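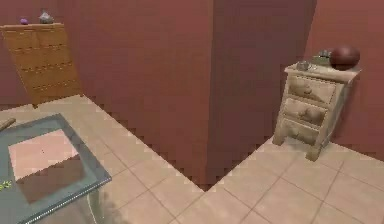

## Brown-red walls: warm, or am I living in a kidney bean?

**mothballs_and_tea**

Okay so I've been lurking on this board since before we closed on the house and I finally have a question that I can't answer by reading old threads until 1 in the morning.

We inherited reddish-brown walls. Everybody who walks in tells me to paint them white, and they tell me before they've taken their shoes off. My sister said it, the guy who came about the furnace said it (nobody asked him!), and the realtor said it while she was still trying to sell us the place. And I was all set to do it. I had the chips taped up and everything, a whole row of whites with names like yogurt flavors.

But we've been here since December and the thing is I've started to love it?? In the evening with one lamp on, it feels like the inside of a good restaurant. My honey-colored dresser looked orange and cheap against the gray walls in our old rental, and it looks great against this. Mornings are another story. Mornings are kind of gloomy and I drink my coffee in the kitchen.

So, the questions:

- Has anyone kept a color like this for the long haul and not gotten sick of it?
- If you keep it, what do you do about daytime?
- If you cover it, what does it take to cover it? I got a quote from a painter for $3000 for the downstairs and had to go sit in the car for a minute.

The floor is pale beige tile and it's staying, so please don't tell me to put in oak.

---

**threecoats**

Seventeen years with a brick-colored dining room here and I'd do it again tomorrow. People get scared of dark color because they see it on a tiny chip under store lights. Put it on all the walls and it settles down. Ours was Stinell 1551, which they've since renamed something to do with canyons, but the store could still mix it by number last time I needed a quart for touch-ups.

For daytime: change the bulbs before you change the walls. Warm ones, low, and more than one lamp. Overhead light on a red-brown wall is what makes it look like a basement rec room.

---

**porchlight_ohio**

Going to be the grump. Paint it.

I grew up in a house with a maroon living room and what I remember is that we never sat in it. My mother loved it at night exactly the way you're describing, and the rest of us did our homework at the kitchen table like you with your coffee. You've already told us you leave the room every morning! Your feet have voted.

Covering it is a weekend. Gray-tinted primer, let it cure overnight (the can will say an hour, the can is an optimist), then two coats of whatever you picked. Don't let anyone sell you paint-and-primer-in-one for this. I used Adora on my hallway on the promise of one coat and the old burgundy came through pink. I lived in a pink hallway for most of a summer.

---

**mothballs_and_tea**

"Your feet have voted" is rude and I'm going to be thinking about it all day.

@threecoats did yours fade? There's a spot behind where the previous owners must have had a big picture hanging, and it's noticeably redder than what's around it. I can't decide if I can touch that up or if I'm stuck doing the whole wall either way.

---

**threecoats**

Faded, yes, and evenly, so I only noticed when I moved the hutch. You can't touch up a spot like that, sorry. Even the exact same mix will flash and you'll see a shiny patch every time you walk by. Go corner to corner. One wall at a time is fine, your eye forgives a lot at a corner.

Or hang a big picture there! That's what the last people did and they weren't wrong.

---

**gravyboat**

Late fifties split-level person checking in. I think you two are arguing about paint when it's a window question. Which way does the room face? North with a dark red-brown is hard, and I say that as somebody who likes dark rooms. The light's already blue, and the wall goes to liver. South or west and you can get away with nearly anything.

Also wondering what sheen it is. If it's flat, it's soaking up every bit of daylight you've got. My old den was flat chocolate and I redid it in the same color in eggshell, and people asked if I'd gone lighter. Same color!! Different sheen. I got mine at Govindasamy's on the south side, which still shakes the can for you while you wait and will talk you out of buying too much.

---

**mothballs_and_tea**

East, but there's a giant spruce. So it's technically east and functionally nothing.

Sheen is flat, I think? It doesn't reflect anything and I can't wipe it without leaving a mark. I found that out with spaghetti sauce, which I'd have thought would blend in.

---

**porchlight_ohio**

Flat and behind a spruce, and you want to keep it. I rest my case.

I do agree with gravyboat on sheen though. If you insist on staying dark, at least go eggshell. Satin will show every bump in the plaster, so skip that unless your walls are way better than mine.

---

**linoleum_larks**

Can I throw in a middle road? Keep the color where you sit at night and go light in whatever connects to it. I did my bedroom in a rusty clay (Foren, the matte line, pricey, went on like pudding) and the hall outside it is plain warm white. Coming out of one into the other is half the fun. If the whole house had been clay I'd have gone nuts by Easter.

The trim matters too. Bright white trim next to brown-red is very stripey and makes the ceiling feel lower. Cream is friendlier. Some people run the wall color right over the trim, and I've seen it look terrific, but then you're committed, because getting it off the trim again is a whole month of your life.

And don't paint anything until you've lived through a summer there. You've only seen this room in winter light. That spruce might be doing you a favor in July.

---

**mothballs_and_tea**

Ooh, okay, I hadn't thought about summer at all. I'd been treating it like an emergency.

So the current thinking is: bulbs this week, leave the walls until we've had some decent sun, and then maybe redo the whole thing in eggshell, same color or a hair lighter. I could do that myself for way less than three grand. My husband would like it on the record that he voted for green.

The other room on my list is the bathroom, and I'm less sentimental there. Pedestal sink stays, it was a pain to think about moving and I've decided I like it. Everything else is up for discussion. I'm wondering if a bathroom is the better place to go dark, seeing as you're only ever in there a few minutes, or if that's how you end up putting on mascara in a cave.

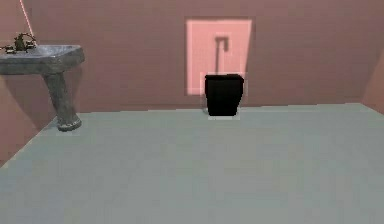
**gravyboat:** small bathrooms are where I'd go dark first, and I'll fight anyone on it. It's one gallon. If you hate it you're out an afternoon. The only thing I'd watch is the light by the mirror, because a strong wall color bounces onto your face and you'll either look sunburned or seasick. Run the fan, too. Dark paint shows drip marks from steam way more than light paint does, and once they've dried on there they're hard to wash out.

---

**porchlight_ohio**

Disagree, naturally. Light in the bathroom, always, I want to see what I'm cleaning. But I'll give you that it's a cheap mistake.

---

**threecoats**

Buy a sample quart and paint a big piece of poster board, then move it from wall to wall for a few days. Don't put the sample straight on the wall. Your eye compares it to whatever's behind it and you'll pick wrong.

---

**linoleum_larks**

Tell your husband there's a green that goes with brown-red and it's olive. Bathroom in olive, everybody's happy.

---

**mothballs_and_tea**

He read that over my shoulder and he's already looking for the poster board. I bought the bulbs at lunch. Will report back once it gets dark.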